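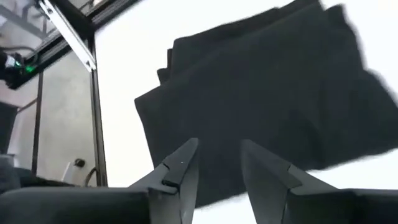 Photo: Ploda

Ploda Everyday Cloth in black, reviewed
Posted 7/25/25

I have gone through a lot of cloths. Tea towels, drop cloths, those thin squares that come in a pack and fall apart before you get to the end of it. So when I say I've been happily using the big black Ploda since October, please understand that I'm a hard person to please on this subject!

Mine came from Rissanen, the housewares shop in Plamville, and I bought it to throw over the kitchen table when I'm polishing shoes or repotting things. It does that very well. Then I started using it for everything else (drying the big pots, covering dough, wrapping the cake stand when I take it to my sister's) and went back for a second one.

The color is what got me first. It's a deep charcoal, very even, and on my white counter it looks great even when I've just dropped it there half folded. Coffee doesn't show. Beet juice doesn't show. Flour does, very much, so if you bake a lot you'll be shaking it out over the back step like I do.

Folding takes a little practice. It's a large cloth and the layers like to slide, so a corner pokes out somewhere and you start over. I lay it flat, bring the long sides together, smooth it with my forearm and then fold it in thirds. It creases lightly when it sits in the drawer, and a quick shake gets rid of most of that.

I had a Mutham cloth before, and I still like it for windows. It's thinner and dries faster. For anything on the table, though, the Ploda wins easily, it stays put and it feels nice in the hand. Wash it alone the first 2 times! Mine turned the water gray and I was very glad my white pillowcases weren't in there.

What I'd change: the hanging loop is too small for my hooks, and the care label is scratchy, so I cut it off. I'd also love a dark green one. Rissanen told me black is all they can get for now, and they've put me on the list in case that changes.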